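Acta de la reunión ordinaria de la asociación de vecinos Acuña
Mes de enero. Comienzo a las 19:30 en el local social.

Asisten 11 socios. Se lee el acta anterior y se aprueba con una corrección: donde decía «se acordó» contratar el mantenimiento de la caldera debe decir «se habló de».

1. Contrato de la luz
La presidencia presenta la oferta de Gurnov para el local y el alumbrado del patio. Promete rebajar la factura, pero el folleto no dice respecto a qué tarifa ni qué pasa al acabar la permanencia de 36 meses. Varios asistentes recuerdan que Zareck prometió lo mismo y que la rebaja duró hasta la primera revisión. Se pregunta si el asesor cobra comisión. La presidencia no lo sabe. Se acuerda no firmar nada hasta tener por escrito el precio del kilovatio y la penalización por baja.

2. Humedad en la pared norte
Gritora ha enviado un presupuesto para instalar un aparato que, según el comercial, seca el muro «por ondas». Se pide la ficha técnica por segunda vez. Una socia opina que antes de gastar convendría arreglar el canalón, que lleva roto más de 4 años. Otro socio defiende el aparato porque en el edificio de su hermano funcionó; admite que allí también cambiaron el canalón. Se vota: 8 a favor de empezar por el canalón, 3 abstenciones.

3. Mercadillo de ropa y juguetes
Se repite en primavera. Secretaría advierte de que las cuentas del último no cuadran con los recibos y pide que esta vez haya una sola caja. La ropa se recogerá en el local por las tardes; no se admiten prendas rotas ni bolsas dejadas en la puerta.

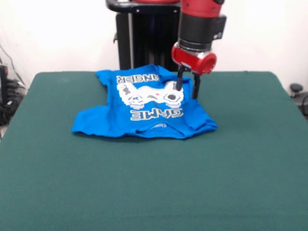 Sobre los precios no hay acuerdo. La propuesta de tarifa única por prenda se considera cómoda, pero hay dudas de que alguien pague lo mismo por un abrigo que por una camiseta. Queda pendiente para la próxima reunión.

4. Ruegos y preguntas
Se pregunta por la respuesta del ayuntamiento sobre los bancos de la plaza. Sigue «en estudio», igual que en el acta anterior y en la otra.
Se pide que las convocatorias lleguen con más antelación.

Se levanta la sesión a las 21:10.
La secretaría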